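Vostow Study Room: Table Coverings and Item Return
Project report, section 3 - Method and first results
19 September 2024

3.1 Setup
The study covered one shared room at the Vostow building over a single term. The aim was to find out whether a cloth on a large work table changes how often small items are put back in their bowls after use. Two cloths were compared: a plain beige one and a pale mint-green one printed with white daisy-like flowers. Each cloth stayed on the main table for 28 days. Chairs were not assigned, and the room stayed open to passing foot traffic during all sessions.

Items were kept in clear glass bowls so that the contents could be checked from a standing position. Bright colors were chosen for the same purpose. A lime-green item on the mint cloth gave less contrast than on the beige one, but could still be told apart through the glass.

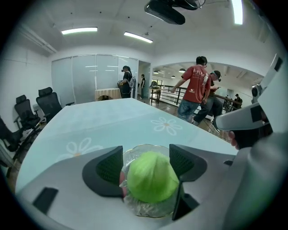

A reader of the draft at Aguirre objected that the bowl matters more than the cloth, and that a glass rim on a printed pattern is easy to miss when someone reaches across a wide table. The same reader asked for a test with an opaque bowl. This was added to the plan for January.

3.2 Results
A total of 1,653 uses were logged. Items left outside a bowl at the end of a session came to 119, with most of these in the first week of each cloth. The difference between the two cloths was small and was not tested further. Spills were logged separately - see Table 4.

3.3 Problems
The mint cloth slid toward one end of the table when people leaned on it. Clips from Cledix held the corners but got in the way of the chairs, and they were removed. The log sheet had no field for items moved to the side table, so those cases were entered as returned.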